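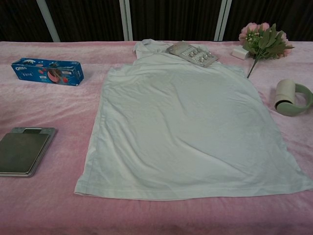
**Notes - Sunday talk, neighborhood safety evening, 7 p.m.**

start on time even if people still coming in. Thank Baneo for the hall. Phones off, mine too.

Opening - ask who has had something taken out of a car this year. Wait for hands. Then ask who reported it. Always fewer hands. Leave that hanging a sec, go to numbers.

**Numbers (slow down here)**

- 1,694 reports of theft from vehicles in the district, last year
- 1,365 of them no sign of forced entry. Unlocked door, window down, trunk not shut right
- say the second number twice

Don't do percentages, lost them last time.

Caveat: those are reports only. Real count is higher, can't say how much. If pressed, say can't say.

**Where**

Fondska lot worst by far. Then the streets behind the Brodik warehouse, then Juška, the lower end by the bus turnaround. Point at the map - map is on the easel, NOT in the slides.

Fondska: mostly evenings, people run in for one thing. Brodik streets: overnight, work vans, tools. Different problem, different advice, keep them apart or the questions get muddled.

**What to do tonight**

Lock it. Every time, own driveway included. Take the garage remote out of the visor - they get the remote, they get the house. Registration with home address, same thing.

Vans: tools inside if at all possible. If not, write down serial numbers. Take pictures. We recovered a pile of drills in October and could hand back three. The rest nobody could prove was theirs. (this one always gets a reaction, pause)

Bikes - skip unless asked.

**Reporting**

Non-emergency line or the web form. Takes a few minutes. Say clearly: report even if it was only loose change. Patrol hours get set off the reports, no report = no car on your street.

If it's happening right now, emergency number. Stay inside. Don't go out and follow anyone. Somebody will bring up the guy on Juška who chased one down the alley - don't get pulled into it, case is still open. "Can't discuss, next question."

**Doorbell cameras**

Sign-up sheet at back. Explain properly becuase there were rumors: signing up does not give us a live feed. It's a list of who has a camera facing the street, so an officer knows which door to knock on. You can say no when they knock. You can come off the list.

100 households is the target for the Juška side. Don't give the current count, sheet isn't updated.

**Likely questions**

Lights at Fondska - that's the lot owner, not us. We wrote to them, no answer yet.

More patrols? Two extra evening shifts through the holidays. After that don't know. Dont promise.

Kids hanging around the turnaround - hanging around isn't a crime. Call if you see door handles being tried.

Insurance - they'll want the report number. Can request a copy at the front desk, mornings only.

**End**

Repeat the lock thing. Sheet at back, cards by the door. Stay 20 min after for the ones who won't ask in front of people. Chairs have to be stacked before we leave, and get the easel back to the car.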